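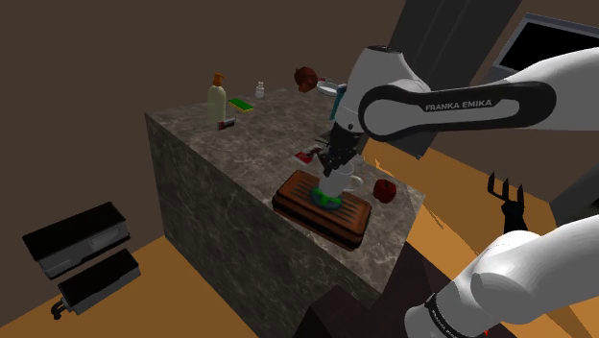 Saving the Fetano Reading Room: questions from residents

Who is running the campaign?
A group of neighbours. Tyyne Heinonen writes the letters to the council and Ville Oksanen looks after the website. We do not belong to any party.

Is the reading room closed now?
No. The council has cut the opening to 2 afternoons a week, and it will decide in September if the lease is continued.

How many people have signed the petition?
On 22 Aug 2021 we had 76 signatures on paper. The online ones are checked separately, as some persons have signed in both places. 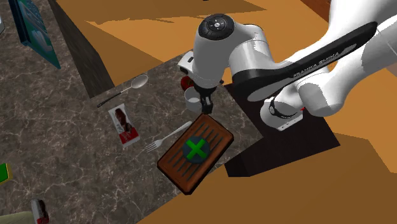
Robot arm and wooden block at a marbled countertop, computer rendering.

I live outside Fetano. May I sign?
Yes, if you use the room. Please write your own village after your name, so the council can see from where the visitors come.

Where can I find the paper lists?
At the bakery and in the library bus. Marjatta Manninen also keeps one at home, please ring before you go.

Can the building be sold?
The council owns it and has the right to sell. We have asked in writing if there is a buyer and we still wait for the answer.

May I speak at the council meeting?
You may, but you must give your name to the clerk beforehand. Ritva Hämäläinen can help you with the form, also in Finnish.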